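Kabel sind Verschleißteile

Wer einen Roboterarm kauft, bekommt ein Handbuch mit Wartungsintervallen. Darin stehen Getriebe, Bremsen, Schrauben und die Batterie der Steuerung. Was nach meiner Erfahrung am häufigsten ausfällt, steht meist in einem Nebensatz: das Kabel, das außen am Arm entlang zum Greifer läuft. Ich halte das für einen Fehler, und zwar weniger der Hersteller als der Betreiber. Wir behandeln diese Leitungen wie Zubehör. Sie gehören auf die Wartungsliste, mit eigenem Intervall und eigener Ersatzteilnummer.

Ich betreue seit einigen Jahren zweiarmige Aufbauten, die außerhalb von Werkhallen laufen, zuletzt vor allem in Küchen. Bei Navton hatten wir in einem Jahr 28 Störungen, die im Protokoll als Greiferfehler geführt wurden. Chandrasekhar Devadiga hat sie alle nachgeprüft. Am Greifer selbst lag es in 8 Fällen. Beim Rest war es die Leitung oder der Stecker am Handgelenk, und trotzdem war jedes Mal zuerst der Greifer abgeschraubt worden.

Der Ablauf ist immer derselbe. Das Kabel wird bei der Inbetriebnahme mit Klettband befestigt, der Arm steht dabei in einer bequemen Stellung, alles sieht ordentlich aus. Dann dreht das Handgelenk zum ersten Mal bis fast an den Anschlag. Entweder spannt sich die Leitung, oder die Schlaufe ist so groß, dass sie über die Arbeitsfläche schleift. Beides hält eine Weile. Danach kommen Aussetzer, die man am stehenden Arm nicht nachstellen kann, und die Suche beginnt in der Software.

In einer Küche ist der Platz dazu noch knapp. Die Arme hängen über der Arbeitsplatte, daneben ist die Spüle, darüber Oberschränke, und das Gestell muss irgendwo dazwischen stehen. 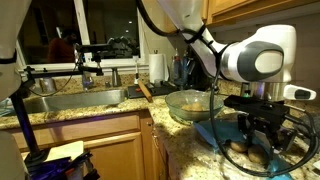 Deshalb lege ich die Leitungen inzwischen erst dann fest, wenn die Aufgabe feststeht. Für Kartoffeln, die von einer Matte in eine Schüssel sollen, braucht der Arm andere Wege als für eine Schublade. Ich fahre im Handbetrieb mit 60 Millimetern pro Sekunde alle Endlagen an, die in der Aufgabe vorkommen, und halte die Leitung dabei lose in der anderen Hand am Oberarm, weit weg von den Gelenken. Erst danach kommen die Bänder dran. Am Ellbogen bleibt eine Schlaufe, am Handgelenk eine zweite, kleinere. Zwischen den beiden wird fest gebunden, damit die eine der anderen keine Länge wegzieht.

Venkatesh Joseph, mit dem ich den Aufbau für Skurum gemacht habe, sieht das anders. Er will die Leitungen grundsätzlich in einem Schlauch führen und nennt alles andere Bastelei. In der Halle hat er recht. Ein Schlauch schützt vor Spänen und Öl, und er sieht aufgeräumt aus. Er macht das Handgelenk aber dicker und steifer, und man sieht nicht mehr, ob der Mantel darunter schon gebrochen ist. Bei einem Arm, dessen Aufgabe alle paar Tage wechselt, möchte ich das Kabel sehen und anfassen können.

Mein Vorschlag ist schlicht. Alle 300 Betriebsstunden wird die Greiferleitung durchgemessen, am bewegten Arm und nicht in der Parkstellung. Der Mantel wird an beiden Schlaufen abgetastet, die Klettbänder werden erneuert. Eine fertig konfektionierte Ersatzleitung liegt beim Aufbau, beschriftet, mit den richtigen Steckern. Der Tausch dauert damit kürzer als die Diskussion, ob es vielleicht doch der Greifer war.

Gegen das feste Intervall höre ich vor allem, es koste Zeit, in der die Anlage steht. Das stimmt. Bei uns steht sie aber ohnehin, nur eben zu einem Zeitpunkt, den sich keiner ausgesucht hat. Im Juni stellen wir den nächsten Aufbau auf, und dort kommt die Leitung zum ersten Mal mit eigener Zeile in den Wartungsplan, direkt unter die Bremsen.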